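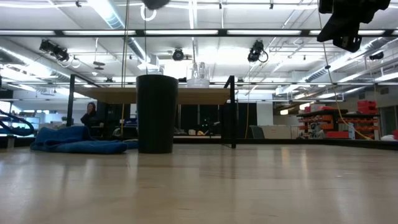

WALKTHROUGH CHECKLIST — TABLES, SHELVES, CORDS
Stestulham building, second floor workroom
September 13, 2006
Done by: Diệp Khương
Copy to: Farahani (facilities), front desk binder

OK = fine. FIX = needs doing. N/A = skip. Comments after each. Did this between two other things so sorry for the shorthand.

1. TABLETOPS

1.1 Surface clean, no sticky spots — OK
Wiped the light wood one myself. Small scuffs, same kind as on the others, not worth refinishing. Finish is glossy and shows everything, so wipe it in straight strokes and buff or you get streaks.

1.2 Edges smooth, no splinters — OK
Ran a hand down all four sides. Fine.

1.3 Table steady, no rocking — FIX
Short leg on the window side table. There is folded cardboard under it. Cardboard is not a repair. Need a screw-in foot, Farahani has a box of them.

1.4 Nothing left out that doesn't belong — FIX
Black cup standing on the tabletop, blue cloth in a heap next to it. Cups go back on the shelf or in the sink bin. Cloths get hung up or go in the wash bag. I've said this since July.

2. CLOTHS AND CLEANING STUFF

2.1 Cloths hung flat after use — FIX
See 1.4. A balled up cloth stays damp in the middle and then it smells and then people use a fresh one and we run out by the end of the week.

2.2 Spray bottles labeled — OK
All labeled. One label peeling, taped it.

2.3 Cloth color rule posted — FIX
Sign is gone. Blue = tables and shelves. Yellow = sink and floor. Will reprint, somebody please remind me where the laminator went.

2.4 Wash bag emptied — OK
Empty this morning.

3. TABLETOP SHELF (wood board, black metal end frames)

3.1 Board seated in both end frames — OK
Pushed down on each end, no lift.

3.2 Screws tight — OK
Gave two of them a quarter turn. Not loose exactly but not tight. Recheck next walkthrough.

3.3 Glassware set back from the edge — FIX
Clear glassware sitting in a cluster up on the board. Clear glass on a bright day with the light behind it, you don't see it till your sleeve is in it. Push to the back, leave a hands width in front. If we had a strip of edge rail for that shelf it would be better. Adding to order list.

3.4 Glassware checked for chips — OK
Held each one to the light. One had a rough rim, wrapped in newspaper and binned. Not an accident, just old.

3.5 Weight on shelf reasonable — OK
Glass only. Please keep it that way, no paper reams up there again.

4. CORDS, CABLES, HOSES

4.1 Hanging cords kept clear of the work area — FIX
This is the big one. A long tan cord drops in front of the shelf board right down to table height. Thin dark one coming down toward the cup. Yellow cable ending near the back edge of the table, plus another thin yellow one back past the shelf. Reach for a glass and you can catch the tan one with your wrist. Tie back or shorten.

4.2 Clips in place — FIX
One small black clip partway along the long yellow cable. Needs more. There is an unopened bag of Flelatus clips in the supply drawer, use those, they hold better than the old ones.

4.3 Hose looped without kinks — OK
Thick dark blue one at the side. Curves over the tabletop in a loop. No kink that I could feel. Would like the loop pulled further off the table so people have elbow room but not marking it down for that.

4.4 Rail along far edge of table — OK
Black rail, solid. Don't hang bags on it.

4.5 Plugs and outlets — OK
No scorch marks, no wobbly plugs. Cover plate by the door replaced, work order 2279, can be closed.

5. STORAGE SHELVING BEHIND

5.1 Heavy stuff low — OK

5.2 Walkway in front clear — FIX
Two cartons from Gutus on the floor, still taped shut. If no one claims them I am opening them. Walkway is supposed to be 80 cm clear and with the cartons it isnt.

5.3 Shelving fixed to wall — OK
Brackets all there.

6. PEOPLE / HABITS

6.1 Long hair and loose sleeves kept back near cords — OK
Reminded everyone anyway.

6.2 No drinks near the glassware — FIX
Half the trouble is you can't tell a drink cup from a work cup once it's on the table. Drinks stay on the side counter. Will mark a spot with tape.

6.3 Know where the dustpan is (for broken glass) — FIX
Asked around, got 2 right answers. It is on the hook behind the door. Gloves in the same place. Do NOT pick up glass with a blue cloth and then put the cloth back in circulation.

TO DO
— Tie back tan cord, clip the yellow cable (before anyone works there again pls)
— Cloth hung up, cup away
— Glassware to back of board
— Foot for the rocking table
— Reprint cloth sign
— Gutus cartons out of walkway
— Order edge rail

Recheck in 7 days. Same form, I'll only go over the FIX lines unless somthing new comes up. If you did one of these already write your initials by it in the binder copy, dont just tell me in the hall.

D.K.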